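News > Work > Machines at Home

Ulla Ekström has spent four years trying to get machines to do housework, and she does not expect to own one that can any time soon.

"Folding a towel, fine, on a good day," she said in the Plandberg office in August. "Hangers are another matter."

Ekström runs household testing at Clomum. Her list has 230 chores on it, and she rates 70 of them as ready for a machine working alone. Putting hangers away is not one of the 70.

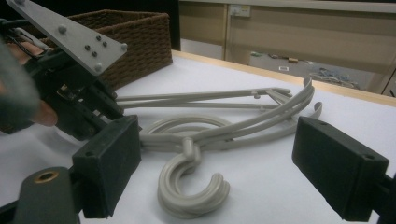 Gray plastic hangers in a tangle on the worktable.

"You pull one and the rest come along," she said. "A person feels that and gives it a shake. A machine has to be taught what the shake is for."

Her colleague Idun Nyberg works on the teaching side. People do the chore first with hand-held grippers, she said, and the software learns from what they did. The current set for hangers and baskets has 327 runs in it. 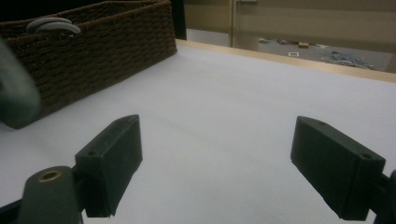 The wicker basket and the gripper's two fingers at the white table.

Nyberg thinks shops will get there before homes. "A stockroom has the same hangers every day. My kitchen drawer doesn't."

Ekström agreed, up to a point. 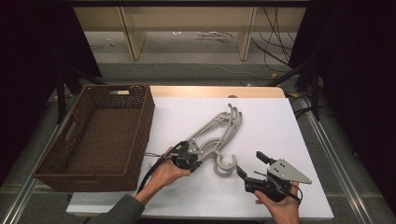 She has visited stockrooms where no two shelves matched, and she said store managers tend to ask about speed first. "I tell them it's slow. Then they ask when it won't be, and I don't have a date."

Contact | Copyright Posisetti | Back to top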